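The cell that packs the bags

At the back of the Stoyanova workshop in Berum, past the racking and a sink with a permanent queue of mugs, two robot arms spend the day putting hand tools into cloth bags. The cell went in last April. Looking after it falls mostly to Mared Ellis, a maintenance fitter who had worked on packing lines before she moved to the arms, and who still keeps her line tools in the same drawer.

Her shift starts before the cell is powered. She wipes the fingers of both grippers with a damp cloth, then a dry one, and runs a thumbnail along the pads. Grit from the cutters gets into the texture and sits there. Once it has packed down, a smooth plastic handle will slide when the arm lifts it, and the first anyone knows is a tool on the tabletop where it should not be.

"You get used to the feel," she says. "A good pad drags on your nail. When it stops dragging I change it."

Changing a pad takes 7 minutes if the screws are clean. The old ones go in a tin with the arm and the run number written on a bit of tape. Thaddäus Oberholzer, who wrote the motion routines, asked for them to be kept so he could see where the wear falls. On the left arm it is nearly always the outer corner, and he has altered the approach angle twice on account of it.

After the pads come the cables. They have to follow the wrist through its whole range without pulling tight or catching on the housing, and the slack that suits one pose is too much in another. Ellis moves each arm by hand to the far ends of its travel, watching the loops. Early on, a connector worked itself out of a sensor over several days and gave a fault that came and went. Benedikt Fuchs spent most of a week looking for it in the software. There is now a dab of paint across every connector and its socket, and if the line is broken the plug has moved.

The brackets that carry the sensors are printed on site. Fuchs draws them and runs them off overnight on a machine in the stores. The first version cracked at the screw holes and the second was stiff enough but fouled the cable. The current one has thicker corners and a slot cut for the connector, and he prints spares when the queue is short.

Calibration is done next. A checked patch gives the cameras something of known size to look at, and the software works out from it how far the camera has shifted since the last run. Anything under the limit is corrected and logged. Anything over it stops the cell until somebody has been round the mounting screws with a key. Ellis says it is usually one screw, and usually the same one.

Only then is a bag put out. 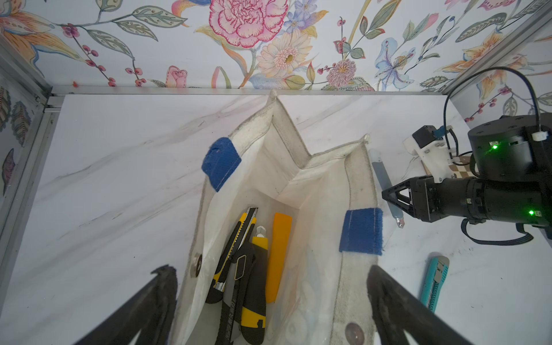 A bag part-way through packing in the Berum cell, with knives and an orange scraper already inside and two more tools on the table.

The bags are a nuisance. A rigid box stays where it is put and has the same opening every time. A cloth bag sags, folds over its own edge and takes a new shape with each thing dropped into it. The handles are worse, as they stand up in the path of whatever is being lowered. Oberholzer's routine brings the tool in high, tips it upright, and comes down slowly over the last part of the move. If the force reading climbs too soon, the arm backs off and tries again slightly to one side.

Knives are awkward for another reason. The grips are fat and shaped for a hand, so a two-finger gripper will tend to roll them. The teaching notes say to take hold just behind the widest part. They also say the blade should be in before the tool goes on the table, and Lise Kennedy, who runs safety for the site, would like that followed more closely than it is. She has written it on the cell door in marker pen. Her other rule is that no hand goes inside while the arms are powered, even to straighten a bag.

The longest stoppage so far was put down to a wrist joint. The right arm began to shudder when it held a tool out at full reach, faintly at first, and by the end of the week badly enough to shake a scraper loose. Fault 304 came up each time. The manual lists it as an overload, but the load was no heavier than it had ever been.

Ellis took the arm off its mount and had it on the bench for two days. The motor was sound. The trouble was a bearing behind it, which had lost its grease and begun to bind. A replacement came from Gandley, the supplier, in the wrong size, and then again in the right one. The arm was back on its mount on 06/03/2023 and did 100 slow cycles with nothing in its fingers before it was trusted with a tool.

The bearing on the left arm was changed as well while the cell was down. It showed no wear. Ellis has kept it in a labelled bag in case the next delivery from Gandley is wrong too.

Violeta Domínguez, the production manager, is less interested in bearings than in output. The cell gets through some 300 bags between full services, and she would like that figure higher. A person at a bench is still quicker on any one bag. What she wants from the arms is the late shift, which has been hard to staff since the bus from Bekville was cut back, and for that they need to run for hours with only one fitter in the building.

They are not there yet. A bag that tips over still needs somebody to stop the cell, open the door, stand it up and start again. Oberholzer is working on a routine in which one arm steadies the rim while the other places the tool. It works with the heavier bags and less well with the thin ones, which crease where they are pinched.

Ellis has asked him to finish it before the next service, as it will mean a different pad, and she would sooner order both kinds together.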